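Prukstead Fruit Sorting Notes
Data card and README, version 2

Summary

Prukstead is a set of 773 short written records on sorting and putting away small amounts of fruit at home. Each record names the fruit, the dish or basket it went into, and where it was kept afterward. The records were put together by Kourosh Jafarzadeh and checked against the Drerneck produce list, so that the same fruit always goes by the same name.

What is in the folder

records.csv – the records, one per line
names.txt – the fruit names we use, with common alternates
dishes.txt – the dishes, bowls and baskets, by shape and color
changes.txt – what changed between version 1 and version 2

Columns in records.csv

fruit: a name from names.txt, always singular
skin: smooth, scaly, seeded, fuzzy or netted
size: small, medium or large, compared with other fruit in the list
container: a name from dishes.txt
place: counter, shelf, wall basket, refrigerator or other
note: free text, 90 characters at most

Naming

Strawberry, dragon fruit and melon cover a large share of the lines. Dragon fruit is one name for us no matter what color the skin is. The old file had "pitaya" and "dragonfruit" as separate entries and both have been merged. Long yellow fruit caused the most trouble. A small melon and a mango can look alike from the side, and where the person writing the record wasn't sure, the fruit column says "yellow, long" and the doubt goes in the note. Please leave these as they are.

Dishes are named by what they look like. A flat dish with a wavy rim is "flat, wavy" whatever it is made of. The material was dropped in version 2 after too many wrong guesses.
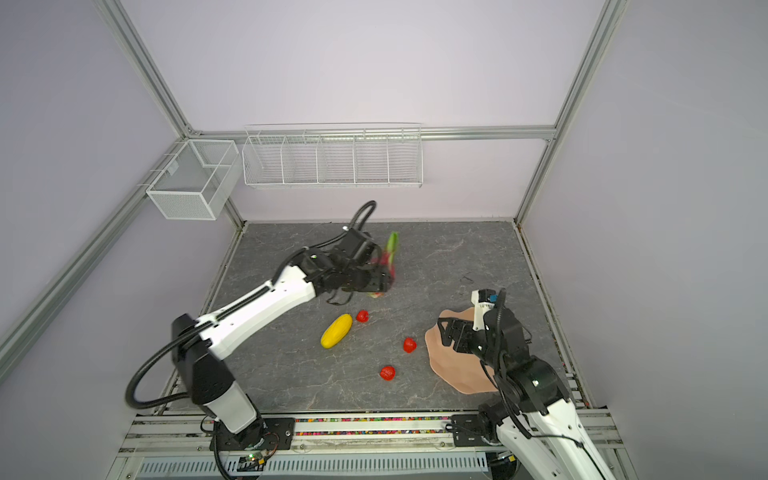
Does a record need a separate line for each piece of fruit?
One line covers all the fruit of the same kind that goes into the same container. If some of the strawberries go in a dish and the rest in a basket, write two lines.

Wall baskets and racks

Wire racks and mesh baskets hung on a wall both count as "wall basket" in the place column. Compartments are not recorded. Yokoyama, the older list we started from, did record them, and those values are kept in a separate file on request.

Known problems

17 records have no container. They came over from Yokoyama that way and we had nothing to fill them in with.
"Medium" is used too freely.
Fruit that was cut before it was put away is left out.
Most of the records were written in October, so summer fruit is thin.

Corrections

Send the line number, the old value and the new value to Kourosh at the Grurora desk. Fixes go into the next version – the current file is not edited in place. New dish names need a short description of shape and color.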